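From: Elli Hyvönen
To: Koskela list
Subject: Re: Guiding by hand or from the desk?

Amr Farouk wrote:
> We've got 70 runs guided by hand and they all wobble near the rack.
> Has anyone had better luck driving the arm remotely?

Hi Amr,

I'd go remote for the tubes. By hand I always lean on the wrist at the last moment — and then the robot learns my leaning! Jouko did 18 with the controller before lunch and they came out much smoother, though he's slower than me.

The arm over the tube racks:

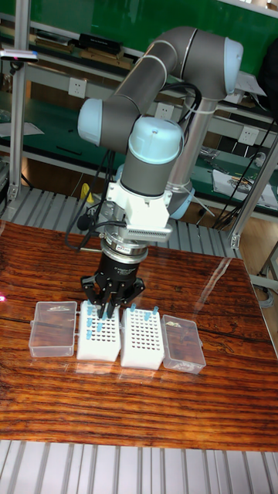
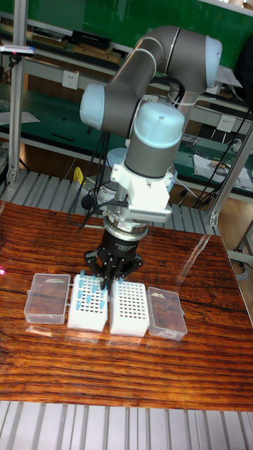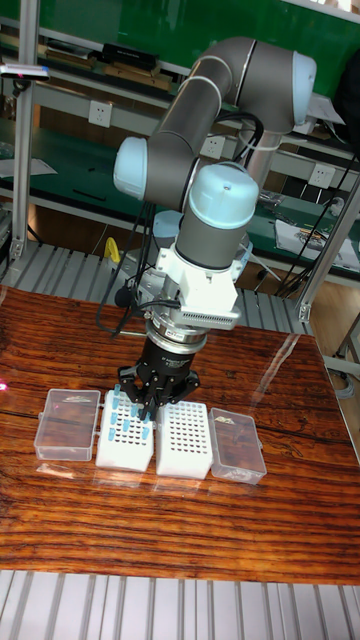
Do keep your start pose a bit varied, by the way. We didn't bother in November and had to redo the lot. I can send you our controller settings if you like, just tell me which gripper you're on.

Elli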